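How to Budget a Tabletop Arm Cell Before You Request Quotes
Equipment planning, part 2

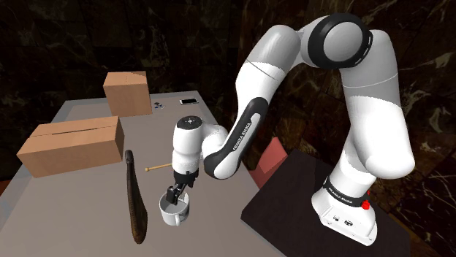

What this page covers

A single-arm cell for picking and placing small household goods, planned in simulation first and bought second. The method applies to any arm of similar size. Prices are left out where they depend on region or reseller. Fill those in from your own quotes.

You will need a spreadsheet, a list of the objects the cell must handle, and a simulator that can load your arm's model. We use Stirnix for the scene and keep the parts list in a Treloar sheet. Neither is required.

Step 1. Write the object list

List every object the arm has to pick, with its largest dimension, its weight and the surface where the gripper will make contact. A mug can be taken by the wall, with one finger inside the rim, or by the handle. These are two grasps and should be two lines in the sheet. A closed carton may be wider than the gripper opens, in which case it is either an obstacle or a reason to price a suction tool.

Mark each line "pick", "obstacle" or "both". Only lines marked "pick" or "both" drive the gripper budget. All lines drive the table size.

Step 2. Size the table and the mount

Set the arm on a pedestal beside the table if you can. A side mount leaves the whole top free, but the pedestal becomes a separate purchase and usually has to be anchored. Enter it on its own line with anchors, drilling and leveling. In our last plan the pedestal was first entered as part of the table and the anchoring cost was missed.

Allow a clear margin of 40 mm along every table edge and do not count it as work area. Then check reach to the farthest usable corner with the gripper pointing straight down. Data sheet reach is measured with the arm stretched out and will overstate what you get.

Step 3. Choose the gripper

For each "pick" line, record the required opening and finger depth. A parallel gripper covers thin walls, sticks, narrow blocks and most handles. Low, flat items such as a phone lying on the table are harder, because the fingers need something to close on. Test these in simulation before paying for special fingertips.

Budget 6 sets of fingertips for the first year. They wear, and they get changed whenever the object list changes. Put them under consumables so they are not cut with the capital items.

Step 4. Build the scene and run it

Place the objects in the simulator at their real dimensions. Run each grasp from several start positions and log the failures by cause: no reach, collision, slip, no valid grasp. Our planning run for the Hetier bench used 787 trials, which was enough to show that most failures were collisions with the taller items when they stood between the arm and the target.

Do not use simulated slip rates to justify a purchase. Friction values in the model are guesses until someone has measured them. Reach and collision results carry over much better.

If a failure can be fixed by moving an object, change the layout. If it cannot, add a line to the sheet for the hardware that would fix it and leave the price blank until step 5.

Step 5. Request quotes

Send the same sheet to at least 2 suppliers. Ask for these to be priced separately:

Arm and controller
Gripper, mounting flange and cables
Pedestal and anchoring
Table
Emergency stop and any guarding
Software license, with the renewal price
Delivery, installation and training
Spare parts, with lead times

A quote with one combined price cannot be compared with anything. Send it back. Tranberg quoted our gripper without the flange on the first pass, and the gap showed up only when the lines were matched side by side.

Step 6. Add the costs that are not on the quote

Electrical work at the bench. A risk assessment. Staff hours for setup and calibration, which should be entered as hours first and converted to money later. Replacement objects, if the real ones will be dropped or crushed during tuning. Storage for the crate if the lease requires its return.

Step 7. Freeze the list

Save the sheet and the simulator scene under the same revision number. Any later change to the object list means rerunning step 4 for the affected lines and checking the gripper opening again.

Next part: acceptance tests and payment terms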